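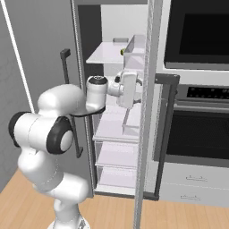
The season of Makenach has finished, and I want to write down what I think about it before the summer makes me too kind. We ended eight points behind Bretis, and I have heard many people in the stand explain this with bad luck. I do not agree with them. Our trouble was at corners, and it was there already in September. When a corner came into our box, the goalkeeper stayed on his line and only put his arm out at the last moment, bent at the elbow, like the white arm in front of the open refrigerator. A goalkeeper who reaches like this must be very sure that the ball will come to him, and in our league the ball seldom does.

I have followed Makenach since I moved to Rurnier. In my first country I supported a large club and watched it mostly on television, so I was not prepared for how near one stands to the players in this division. You can hear everything. You hear who calls for the ball and who does not call, and this year I heard too much silence. At the away match in Bretis we conceded from two corners in the first half, both to the near post, and in both cases two of our defenders looked at each other afterwards. The third goal was a penalty and I have no complaint about it.

After that match the manager changed from man marking to zones. It looked better for some weeks. The players stood in a nice line on the edge of the small box and the first ball was usually ours. The second ball was the problem. Our midfield dropped so deep to help that there was no one left on the edge of the area, and the opponents could shoot two or three times from the same corner. I would have kept one forward player high up, even when we were leading. My neighbour in the stand says this is the opinion of a person who never had to defend, and he is right that I played on the wing, and not very well.
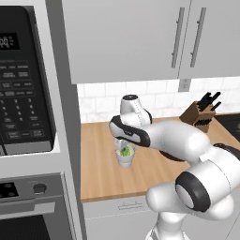 The gripper over the small white cup, with a bit of green inside.

The match everybody will remember is of course the semi-final of the Manninen Cup. There were 1293 people in our ground. For the league match before it there had been 152, and I knew most of the faces. On the evening of the semi-final I did not get my usual place by the corner flag and had to stand behind the goal, next to a family who had come for the first time and who asked me which team was ours. I was a little offended, but later they sang louder than I did.

We played our best football of the year for 70 minutes. The full-backs were brave, the passes were short and quick, and the visitors could not leave their own half for long periods. Then came a free kick from the side, which is really only a corner taken from a worse place, and we stood in our line and watched it. One nil. We pushed everybody forward, we hit the bar, and it was over. I walked home the long way along the river, which I normally do only after defeats in the rain. It was a dry evening.

What should be changed? I do not think that we need many new players. The young left-back deserves to start every week, and the captain can still give us one more season if he is rested sometimes on the artificial pitches, where his knee clearly hurts him. I would look for one tall midfielder who likes to win ugly headers. I would also ask the goalkeeper to come out more. He is good with his feet and he is quick, and I believe that a mistake made while coming out is easier to forgive than one made on the line. Perhaps the other supporters will see it differently.

A small word about the ground. The new roof over the east side is finished at last and it does not leak, but the loudspeaker under it is so strong that the names of the substitutes are impossible to understand. On the west side you cannot hear it at all. I wrote to the club about this during the winter and received a friendly answer.

Season tickets for next year are already on sale at the office in Rurnier, at the old price until the end of the month. I bought mine this morning. I asked for the same place by the corner flag, where I will have a good view of the problem.

Posted in May 2018, under Football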